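Siton 决定练习套装 使用手册
第三章 搭建你的第一轮练习
本章修订日期:2026年3月27日

如果你已经按第二章把 Siton 套装拆开、翻了一遍卡片,那么恭喜,最有意思的部分到了!这一章会带你把“拖着没做的决定”从脑子里请出来,摊在桌面上,一件一件处理掉。很多用户写信说,他们第一轮做完之后当晚就去把拖了大半年的事情办了,有人退掉了不再去的健身课,有人给老朋友回了信,还有人终于把书房那面墙定成了绿色。我们读这些来信的时候特别高兴。

本章适用于纸质版套装,也适用于配合 Rukum 应用使用的混合版。只用应用、不用纸卡的读者请直接看第六章,步骤顺序有些不同。

3.1 开始之前要准备的东西

Siton 卡片一副,共41张,含提问卡、价值卡和空白卡
Fistum 记录本,或任何一本你愿意写字的本子
一支写起来顺手的笔
一个能定时的东西,厨房计时器也行
一段完整的时间,建议50分钟

说明:手机可以用来定时,请先打开勿扰模式。混合版用户在扫描记录页时才需要用到 Rukum,练习过程中可以让它一直关着。

说明:早期批次的套装里,空白卡的背面是浅黄色,新批次统一成了白色。两种可以混着用,不影响抽卡。

注意:请不要在刚吵完架、刚收到坏消息或者非常困的时候开始第一轮。卡片会问得很直接,人在那种状态下给出的回答往往第二天就想划掉。改到明天就好,卡片会等你的。

3.2 选一个待处理的决定

第一轮练习只处理一个决定。对,就一个!热情高涨的新用户最容易在这里一口气写下一整页,然后在第二步就累了。

1. 翻开 Fistum 记录本的“收件页”,把最近反复在脑子里转的事情都写下来,每件事一行。不要排序,也不要修饰措辞。写到想不出来为止。

2. 在每一行后面标一个字母。能在一个月之内看到结果的标 J(近),要更久才能看到结果的标 Y(远)。拿不准就标 Y。

3. 从标了 J 的行里挑一件。第一轮请挑一件有点痒、但不至于让你失眠的事。换不换通勤路线、要不要报名社区合唱团、周末那个聚会去还是不去,都是很棒的起点。

4. 把这件事改写成一个以“我要不要”开头的问句,抄到记录本新的一页顶端。

示例:
原文:合唱团那边好像还在招人,但是周四下班晚。
改写:我要不要在五月加入周四晚上的合唱团?

写法提示:问句里最好有一个时间。“我要不要学游泳”可以想上好几年,“我要不要在五月报游泳班”今天晚上就能有答案。

注意:以下几类事情不适合用本套装处理,也请不要拿来做第一轮的题目:是否停用处方药、是否签署你没读懂的合同、涉及人身安全的去留。这些请找专业人士。Siton 是一套练习工具,能帮你把想法理清楚,代替不了医生和律师。

常见疑问:收件页上全是 Y,一件 J 都没有怎么办?
这种情况比想象中常见。请挑一件 Y,问自己:“为了它,这个星期我能决定的最小的一件事是什么?”把那件小事写成问句就行。比如“要不要换行业”是 Y,“要不要约一位做那行的朋友喝杯东西”就是一件漂漂亮亮的 J。

3.3 选一个地方

家里当然可以,不过第一轮我们很推荐出门去做。换个位置坐下来,人会更愿意对自己说几句新话。图书馆的讨论区、书店里的座位、朋友店里靠里的那张桌子都不错。桌面能摊开一个记录本和几排卡片就够用了,桌子小的话,参照3.4末尾的窄桌摆法。

挑地方的时候留意一下光线,卡片上的小字是深灰色,太暗的角落读起来费眼睛。背景有点人声没关系,有歌词的音乐会比较干扰书写。还有一点,请选一个可以坐满一整段时间而不用挪窝的位置,做到一半搬家很容易断气。 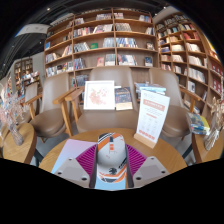
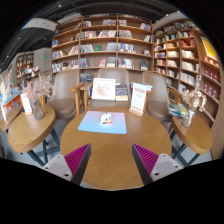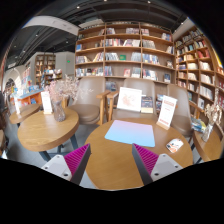 图3-2 圆木桌

圆桌和方桌都能用。用圆桌时,把自己坐的位置当作“下方”,卡片排成横行就好,不必顺着桌边摆成弧线。

3.4 摆放卡片

5. 把卡片按背面图案分成三叠:提问卡、价值卡、空白卡。洗一洗提问卡和价值卡,空白卡不用洗。

6. 把记录本放在正中,写着问句的那一页朝上。提问卡放在记录本左边,价值卡放在右边,背面朝上。空白卡放在手边,随时可以拿。

7. 从价值卡里抽出3张,翻开,横排摆在记录本上方。这一排叫“天际线”,整轮练习中不要移动它。

8. 看一遍天际线上的词。如果其中有一张让你立刻皱眉头,可以换掉它,但只能换一次。换下来的那张放到价值卡叠的最底下。

说明:天际线是随机抽的,有的读者会觉得奇怪,“我的价值观怎么能靠抽签?”这里抽到的词并不代表你是谁,它们只是今天的三副眼镜。戴上“安稳”看合唱团是一个样子,戴上“好奇”再看又是另一个样子,来回切换特别好玩。等你做熟了,第五章会教你怎么搭一条固定的天际线。

注意:不要把饮料放在天际线的上方。伸手拿杯子时袖子会带走卡片,杯底的水也会把纸面泡出圈来。卡片表面有一层薄涂层,沾了水请马上用干布按一按,不要来回擦。

窄桌摆法:桌面放不下三叠卡时,把价值卡留在盒子里,只摆天际线。提问卡叠在空白卡上面,横着放,这样抽的时候摸得出分界。

左手书写的读者:请把提问卡换到右边,价值卡换到左边。手册里后面凡是说到左右的地方,请跟着对调。

3.5 走完一轮

一轮分为三段:放、看、定。计时器设成总时长,中间不用分段响铃,凭感觉推进就可以。

放

9. 启动计时器。先什么卡都不抽,在问句下面写你对这件事现在的全部想法。抱怨、借口、白日梦,统统写下来。大多数人在这一段会写得比预想的多,记录本单面放不下就翻过去继续写,上限给到2000字,写到那里就收笔。

10. 写完后通读一遍,把读起来让你心里一动的句子画线。不用解释为什么动。

说明:有的人写了三行就没话了,也完全可以。安静坐一会儿,再往下走。

看

11. 抽一张提问卡,读出声或者默读,然后在本子上回答。回答写成整句,不要只写“是”或者“否”。

12. 抬头看天际线的第一张,用那个词把刚才的回答重新写一遍。例如提问卡问“这件事如果很容易,你会怎么做”,你写的是“会直接报名”,天际线上的词是“陪伴”,那么重写之后可能就成了“会拉上同事一起去试唱”。

13. 再抽提问卡,换用天际线的下一张。一直做到天际线上的词都用过一遍。

14. 如果某张提问卡完全答不上来,把它正面朝上放到一旁,抽下一张。放到一旁的卡先留着,3.6会用到。

注意:不要为了抽到“好答”的卡而反复洗牌。跳过是允许的,跳过的卡要留在看得见的地方。

注意:提问卡里有几张会问到过去的事。如果某个问题让你觉得很不舒服,请合上记录本,走动一下,喝点水。当天不再继续也完全没问题,剩下的部分改天从第11步接着做即可。

定

15. 翻到新的一页,把问句再抄一遍。手抄,不要省略。在这里很多人会发现问句变了样,想改就改,把新的问句写在旧的下面,两句都留着。

16. 取一张空白卡,在正面写下你的决定。只写一句,用“我会”或者“我不会”开头。

17. 在同一张卡的背面写下第一个动作,以及做这个动作的时间。动作要小到不用准备就能做,比如“今晚九点给合唱团发消息问试唱时间”。

18. 把这张卡读给自己听。读完如果肩膀松下来了,太好了,收好它!如果胸口发紧,也先不要撕,按照下面的办法处理。

决定卡读起来别扭时:
先看背面的动作。动作太大是最常见的原因,把它切小一半再读一次。
还是别扭,再看正面。试着把“我会”和“我不会”对调,念一遍相反的决定,听听自己的反应。有人在这一步笑出声来,答案就有了。
对调之后仍然没有感觉,就在卡上写“暂缓到”加一个日期。暂缓也是一种决定,只要它带着日期。

19. 关掉计时器。没有到时间也可以结束,到了时间还差一两句话就写完再停。

3.6 收尾

20. 把答不上来的提问卡编号抄到记录本的“回头页”。编号印在卡片右下角,抄编号就够了,不用抄题目。

21. 收起天际线,把三叠卡放回盒子。决定卡不放回盒子,放进记录本封底的口袋,或者夹在你每天都会打开的东西里,钱包、饭盒袋、日历都行。

22. 混合版用户现在可以打开 Rukum,选择“新的一轮”,对准记录页扫描。扫描时请让整页平整,避开手的影子。应用会识别页眉上的方格并自动归档,手写内容本身不会被识别成文字。

说明:Rukum 默认把扫描页存放在设备本地。如果你打开了同步,请先阅读附录二里关于共用账户的部分,家里几个人共用一部平板的用户尤其需要看一看。

说明:Fistum 以外的本子没有页眉方格,扫描之后需要手动选择日期。想省这一步的话,可以把附录四的方格页复印下来贴在页角。

3.7 完成第一个动作之后

做到这里,整章已经走完了一大半,真的值得给自己鼓个掌!剩下的事情都很轻。

23. 完成背面写的动作后,在决定卡上画一个圈。画圈的当天,在记录本里写一行:做了什么,身体什么感觉。只写事实和感觉,先不评价做得好不好。

24. 如果到了约定的时间还没做,在卡上画一条横线,把时间改到下一个能做的时刻。同一张卡上画满三条横线,就把它带回下一轮,当作新问句的素材。

我们特别喜欢横线多的卡。那上面往往藏着一件你真正关心、又还没有说出口的事,下一轮抽到提问卡的时候会格外有劲。

注意:请不要拿决定卡去检查别人。和伴侣、室友或者同事一起练习时,各自保管各自的卡,想分享的时候由本人拿出来。

3.8 与他人一起做

两个人可以共用一副卡片,各用各的记录本。做法和单人相同,只改动下面几处。

天际线一起抽,一起用,换卡的机会也是共用的。
提问卡轮流抽,抽到的人先写,另一个人同时写自己的回答。
“放”的那一段不交流,“看”的那一段可以互相念,念的时候听的人只说“谢谢”,不给建议。
决定卡各写各的。

听的人忍不住想给建议,这太正常了。手边放一张空白卡,把建议写在上面扣过去,等这一轮结束再问对方要不要看。对方说不要,就收走。

说明:超过两人时请使用 Xavier 小组扩展包,里面有更大的价值卡和主持页。基础套装的卡量在多人轮流时很快会抽完,后面的人就只能拿到重复的问题。

3.9 故障排查

现象:抽到的提问卡和我的问句完全不搭。
处理:照样回答,写得牵强也没关系。连续两张都搭不上时,回到第15步的做法,先把问句重新抄一遍再抽。

现象:写的时候一直在想别人会怎么看这一页。
处理:把记录本转九十度,横着写。听起来有点傻,试试看!字变丑之后人会自在很多。附录三收了其他几种换写法的小办法。

现象:做完觉得很兴奋,想马上再来一轮。
处理:先去做决定卡背面的动作,做完当天可以再开一轮。动作约在别的日子的,请至少隔一夜。

现象:做完什么感觉都没有。
处理:正常。把决定卡放好,按时间去做那个小动作即可。感觉常常会晚到一点。

现象:卡片缺张或者重复。
处理:把盒底的批次号和缺少的卡片编号填在随附的补卡单上寄回。补寄的卡片颜色可能与原来的略有差别。使用中临时缺卡,拿空白卡抄上题目就能顶上。

现象:Rukum 扫描后显示“找不到页眉”。
处理:检查页面上方是否被手指或夹子挡住,换到更亮的地方再扫。仍然不行时选择“手动归档”,日期和轮次自己填。

3.10 下一步

第一轮和第二轮之间建议隔上几天,让第一张决定卡有机会画上圈。第二轮起可以试着挑一件标 Y 的事。准备好之后请翻到第四章“把远的事情拉近”,那里会用到你在回头页上抄下的编号,请把记录本一起带上。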